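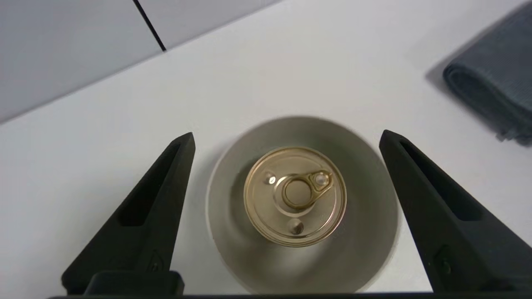 I finally gave the pull-tab cans their own home, and I can't tell you how pleased I am with myself. For years mine lived in a heap at the back of the cupboard over the stove, behind the rice, where I'd find them with my elbow while looking for something else. Now the small ones go in light gray cylinders, open at the top, and when I look straight down I see that gold lid with its rings and the pull-tab lying across it, and I know what I've got before I've even reached in. It's such a small thing! But I've been grinning at my pantry since Sunday.

So that's what I want to talk about this time, cans and what to keep them in, and then there's a bit at the end about the fall swap.

Those of you who have been reading since May will remember that I started this whole pantry business with the baking shelf, got as far as the flour, and then quit because it was too nice outside. Fair enough, I think. But the weather has turned, I've been making soup again, and twice in one week I bought tomato paste when I already had tomato paste. That was enough for me. I cleared out the whole cupboard one evening, put everything on the kitchen table, and made myself sort it before I was allowed to go to bed (I went to bed very late).

The big cans were easy. They stack, they're heavy, they stay where you put them. It's the little ones that get away from you, the tuna and the paste and the tiny cans of green chiles. They roll, they hide behind the big ones, and if you stack them more than a few high the whole tower comes down when you shut the door. I tried a shoebox first. Then I tried a wire rack that I'd bought at the Nutsugah closing sale and never used, but the gaps were too wide and the smallest cans tipped right through.

Then I remembered the cylinders. I'd had a set of them in the laundry room holding clothespins and dead batteries and I don't know what else. I tipped all that out on the dryer (it's still there, don't look), gave them a good wash, and set them along the shelf at waist height. That last part matters more than I expected. If you put a deep round container up high you can't see into it, and you're right back to feeling around with your fingers. Down low you can look straight in. My top shelf now has the cereal and the paper towels, which are big enough to recognize from underneath.

A few things I learned as I went, in case you want to try it.

Measure the inside, not the outside. I very nearly ordered more containers from Stuloren based on the outside measurement, and with a thick wall you lose enough that the can goes in snug and won't come out again without turning the whole thing over. You want room for your thumb and a finger on either side of the can. I ended up not ordering any, by the way. I had enough once I stopped storing clothespins in them.

Put the same thing in each one. I started out mixing, with tuna on the bottom and chiles on top, and of course I wanted tuna every single time. One kind per container, and when I can see the bottom it goes on the list.

Write the date on the lid with a marker. It goes on fine next to the tab if you let it dry a minute before you stack. I do the month and year, big, and I put the new ones underneath the old ones, which is a nuisance for as long as it takes to unload one bag of groceries.

And go easy on those lids. Pull-tab edges are sharp, and I have a little scar from a can of sardines to prove it. I keep a spoon handy and slide the handle under the ring to get it started, then peel it back slowly, away from me. My nails have been much happier. I rinse the lid and tuck it inside the empty can before it goes out to recycling, so I don't catch my hand on it later.

I wrote all of this up as a page for the Idedik recipe binder too, with the tuna and white bean salad that used up 5 of my older cans in one go. We had people over, it was gone before the bread was, and I had to promise to write it down. It's just tuna, beans, red onion, lots of lemon, and whatever herbs are still alive on the windowsill. Add more pepper than you think.

Now, the swap! It's Tue 2 October, in the front room at Iven, and we open the doors at 5. Bring pantry containers you don't use, with lids if they have them, clean please. Jars, tins, canisters, those spinning trays, all welcome. Anything chipped should stay home. Last time we had 30 people and the tables looked like a yard sale in the best way, and I came home with more than I brought, as usual. We'll also have a box for sealed, in-date cans. The spring box came to 350, and I would love to beat that, so have a look behind your rice.

If you've got a better trick for the little cans, come and find me at the swap and tell me. I still haven't worked out what to do about spice packets. They're in a mug at the moment.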